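Trorstead Shared Workshop
Equipment Planning Group
Minutes of the meeting held on 28 January 2024

Present: chair, minute-taker, bench lead, purchasing, electrical safety, one representative of the training programme
Apologies: stores

1. Minutes of the previous meeting

Agreed as a correct record, with one amendment. Under item 4, "replacement fingers" should read "replacement finger pads". The fingers themselves are not on order.

2. Matters arising

2.1 The Clollaso quotation for the second arm has been received and circulated. It is dealt with under item 4.

2.2 The calibration block has been returned to stores. Closed.

2.3 The lease on the storage cage was to be checked for its break clause. Not done. Carried forward to purchasing.

3. Hand-held grippers and bench work

3.1 The bench lead reported that recording with the hand-held grippers is continuing on the white table. Present tasks are all pick-and-place with household items, and clear plastic bins have been added to the set. Transparent walls are wanted because the Starkum software must cope with edges it can see through, and the opaque trays used until now do not test this.

3.2 Grippers are at present shared between the bench and the training programme. The training representative said that two sessions had been shortened as a result. The bench lead did not dispute this but noted that the booking sheet had been left blank on both occasions. It was agreed that bookings go on the sheet or do not stand.

3.3 There was discussion of whether the bin should be fixed to the table. The bench lead prefers it free, as a fixed bin gives recordings that are of little use once the layout changes. No change to be made. 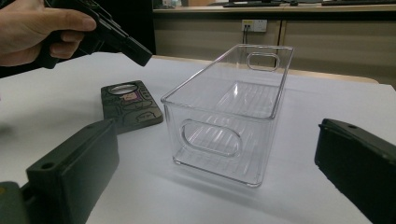 3.4 Items for the bench. The group went through the small items needed before the next block of recording. Soft and rubbery objects, such as phone cases, are to be kept in the set alongside rigid ones. Further clear bins to be bought in the same pattern, with handle cutouts in the end walls, so that new recordings can be compared with old. Purchasing asked whether a cheaper bin without cutouts would serve. The bench lead said it would not.

Agreed: 3 further clear bins and one spare hand-held gripper. Ceiling for the gripper £545 including delivery.

Action: purchasing to place both orders.

4. Second arm

4.1 The Clollaso quotation covers the arm, controller and mounting plate. It does not cover guarding, installation or the annual inspection. Purchasing considers that these should be priced before any comparison is made with the Amarasinghe unit, which is quoted complete.

4.2 Reach is adequate for both. The Amarasinghe unit accepts the existing finger mounts directly. The Clollaso unit would need an adapter, priced separately at £751. The chair asked whether the adapter could be made in the workshop. The bench lead thought so but would not commit to a date, and electrical safety asked to see a drawing first in view of the cable routing.

4.3 The training representative asked that the arm be available for teaching on fixed days. The chair ruled that allocation of time is to be settled after purchase.

4.4 No decision taken. Revised quotations to be requested from both suppliers on the same basis, with delivery to be confirmed for July at the latest.

Action: purchasing.

5. Power and cabling

5.1 Electrical safety asked for a plan of sockets in the recording area before a further controller is added. Monitors and recording equipment are to be included in the load calculation.

5.2 Provision for a separate supply to the second arm is to be held in the budget as an unpriced line until the plan is available.

Action: bench lead to supply a list of equipment with ratings. Electrical safety to prepare the plan.

6. Software licences

The Starkum licence covers 2 workstations. Both seats are in use. A third seat is to be costed but not ordered until the position on the arm is known.

7. Any other business

Labels on the shelving still refer to the old stock codes. Stores to be asked to replace them.

8. Next meeting

To be arranged by email once both revised quotations have been received.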